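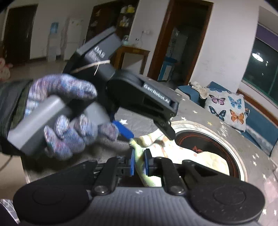

Which cloth for a ceramic cooktop?

Asked by Leonie Mudgway

I have a glass cooktop with round black zones, and after I wipe it there are always gray streaks. I use old cotton kitchen towels, washed with softener. Is the cloth the problem or the cleaner?

Trudy Ngata
I think it is the softener. It leaves a film on the glass. Wash the towels at 40 degrees without it, two times, and try again. Wait until the zone is cold, then wipe with a little vinegar and water, and dry with a second cloth.

Murray Tapsell
Microfiber. End of problem.

Digby Harawira
Trudy is right, it helped also for me. For burned spots you need a scraper, the cloth will not do it.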